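Why our shoe rack task needed a second planner

Since July I have been working on the software part of our shoe task at Feltgate. The robot has to find slides on a rack, choose one, and move it without pushing its neighbor. I write mostly the middle layer, the one between perception and the joint controller, and this post is my notes on what I changed there.

The old planner received one pose per shoe from the head camera and made one path for each arm. When the shoe was far from other things, this was enough. But near the floor the hand itself hides the target, and the pose estimate starts to jump. The planner was very obedient, so it jumped also.

My first idea was to trust the wrist camera in the last part of the motion. The difficulty is that its view can be mostly something else. With soft cloth close to the lens, the depth values are nearly useless on that side, and only the fingertips and the edge of a board give me something stable to hold on to. 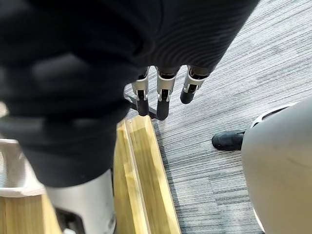 Guido Pace wrote to me after my last post that I should throw away the wrist depth completely and use only the fingertip positions from the kinematics, because the encoders do not care about cloth. I tried it for 2 days. He is right about the noise, but the kinematics do not know where the shoe is, so I still need one good look at it from somewhere.

What I have now is a gate. Every wrist frame gets a score from 0 to 100 for how much of the depth is believable. Under the limit, the planner keeps the last head camera pose and moves slowly. Over the limit, it is allowed to correct. The limit is a plain number in the config file and I am not proud of it.

The head camera has its own problem, and this one is about grouping. Two slides next to each other with the same pale color like to become one wide object in the segmentation. On the lower shelf the shadow makes it worse.

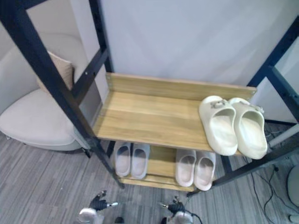
Pairs and singles

I used to give the planner a list of shoes. Now I give it a list of shoes and a second list of possible pairs, with a confidence for each pair. Two slides of the same kind can stand side by side, or they can be at a distance with bare shelf between them, and the program must accept both. Before this change it looked for a partner only within some 8 centimeters, and when it found nothing it reported a single shoe.

The second planner works only on these pairs. It does not know anything about arms. It decides which slide should go where, and then it asks the first planner if the path exists – if not, it takes the next option. Rebecca Colombo reviewed this part and found that I was comparing angles without wrapping them, so a slide turned a little past the limit was considered almost backwards. It was a one-line fix and one lost afternoon.

A shoe over the shelf edge is still difficult for me. The fitted box includes air below the front part, and the collision check becomes nervous about the metal post. I will try to cut the box at the shelf plane next.
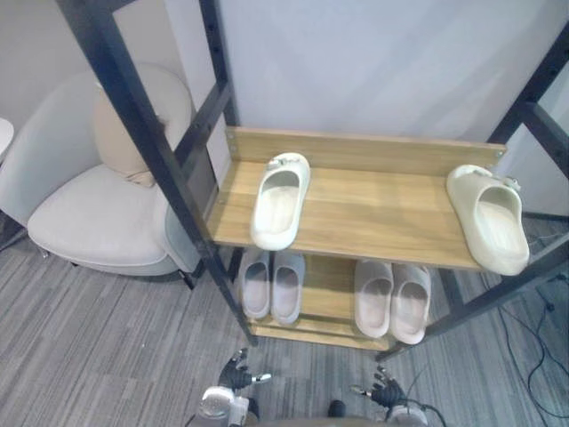
The cream slides on the upper shelf, far apart, with the right one over the front edge.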